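Home Projects Reports Get Involved Contact

Small Textiles Project: Midwinter Progress Report to Berkell

Skillero project office, January

We are now halfway through the grant period and a little less than halfway through the socks. The short version for anyone at Berkell who has a stack of these to read: the sorting room is open, the money is mostly where we said it would be, and the trouble with pairs is worse than we told you in the application.

What the grant is for

Berkell gave us $2000 to set up a room where small donated winter items could be sorted, matched, checked and packed. Coats and sweaters already have a path through our building. They get a hanger and a rail and some respect. Mittens, socks, hair ties, scarves under a certain length and anything with a lid used to go into a single bin marked MISC, which was emptied every spring by people who then found reasons to be busy the following spring.

The Tạ Street room opened in the fall. It has a big window, which the application described as "good natural light" and which in the afternoon is more like being interviewed. You can see every pulled thread and every bit of lint. Sorting goes faster before lunch, when you can also see your colleagues.

Where we are

So far 51 bags have come through the door. Out of those we have packed 155 winter sets, against a target of 300 by the end of the grant. A set is one pair of socks, one pair of mittens or gloves, and one extra. "Extra" was left vague on purpose in the plan and has grown to cover hats, hair things, flasks, small pouches and a quantity of ear warmers that seems to be the town's entire supply.

The pace picked up after we changed the order of work. We had been matching first and checking second, so a pair would be lovingly reunited and then thrown out together over a hole in one toe. Now everything is checked on its own before it's allowed to meet anyone. Fuzzy socks are the slow ones. They hide holes very well, and they shed on whatever they touch, so they have their own session and the dark fabrics are supposed to stay out of it. They don't always stay out of it.

The table

Tables were the largest surprise in the budget. We had planned on two and bought one, secondhand, and spent part of the difference on plastic covers that can be wiped down between bags. The covers do their job. They also keep the folds they were shipped in, and a mitten placed on a crease will travel. We have tried ironing one through a towel and don't recommend it.

Mixed bags get tipped onto the table and worked through piece by piece, starting with whatever is easiest to name. That's a real method, written on the wall. A flask is a flask. A scrunchie with a long tail could be a scrunchie, a ribbon or a very small scarf, and we once lost most of a morning to that sort of thing. The rule now is that if two people disagree, it goes in "hair and ribbons" and we move on with our lives.
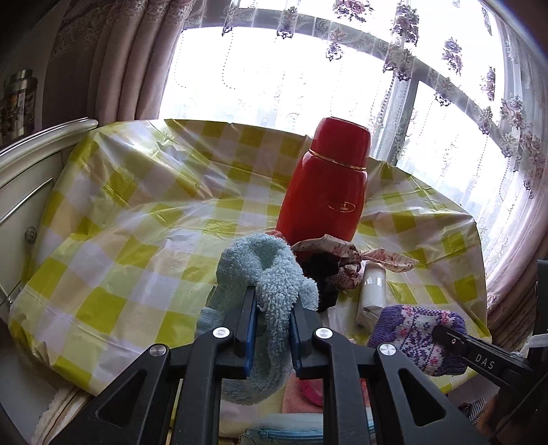 A mitten, a fuzzy sock, florals and one red flask, mid-sort.
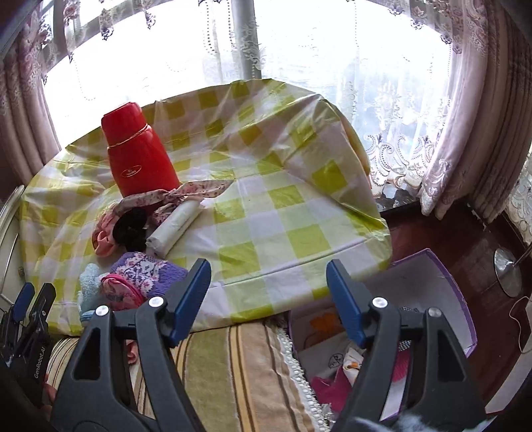

Can single socks and mittens be used for anything, or do they all get thrown away?

Singles are kept for six weeks in case the other one turns up in a later bag. After that, wool and fleece singles go to a craft group that cuts them up for stuffing and patches, and worn-out cotton goes to textile recycling. Very little ends up in the trash.

Matching

Patterned knits are a pleasure. If somebody went to the trouble of working flowers around a cuff, there's generally only one other thing in the building that looks like it, and it's either here or it isn't. Plain black items are the opposite. Black gloves come in several blacks, and in the afternoon light each of them looks like a different one. We now match black things in a side corridor under a regular bulb, where they all look the same and the work goes much better.

Pastels are somewhere in between. Pale pink and peach were one category until November and are now two, after a long talk that will not be minuted.

Dilta

The plan included setting up Dilta to keep our stock list. It's set up. Each packed set gets a number, a size and a date, and we can tell you on any given afternoon how many children's sets are on the shelf, which we could never do with MISC.

Our one complaint is of our own making. We built the category list before we had seen a single bag, and it reflects a tidy imagined world in which people donate gloves. It has four kinds of glove. It had no entry for flasks at all, so for several weeks they were logged as "headwear, other." Anyone reading the early figures should bear that in mind. The list has been cleaned up and the old entries corrected, apart from one headwear that we can't find and suspect was a lunch bag.

Money

Nearly 300 dollars is left for the second half. The table, covers, shelving and lamp for the corridor are paid for. Bags, tags and laundry are the running costs. Laundry came in over plan, mostly on account of the fuzzy socks, which have to go in by themselves and come out looking offended. Tags came in under plan: the ones we picked tear easily and we have gone back to string and card, which we had in a drawer.

We aren't asking for a change to the budget. We'd like permission to move the amount set aside for the second table into laundry, as the room has made it fairly clear that it will not hold a second table.

What went wrong

The open afternoon in December was lightly attended. We had put the wrong door on the flyer. The people who did find us brought bags, so in stock terms it went well, and in every other respect it was four of us and a plate of cookies.

We also promised Berkell a written sorting guide by now. It exists in draft. The section on socks is done, the section on mittens is done, and the section on extras is a heading with a question mark after it. We expect to send the full guide with the next report.

The second half

Cold-weather demand runs into March, so packing comes ahead of everything else until then. We'll hold two longer sessions a month and take bags at the side door only. Flasks will be checked for cracked seals and missing stoppers before they're logged, a step we left out in the fall and had to go back and do. Adult sizes are the gap: we have plenty of small mittens and not many for a grown hand, and the next call for donations will say so in large type.

If someone from Berkell would like to visit, mornings are best. Please wear something that doesn't show lint.

More reports
Fall Update: Opening the Tạ Street Room
Why We Retired the MISC Bin
What to Donate in Winter (and What to Keep)
Coat Rail Annual Summary
Drop-off Hours and Side Door Directions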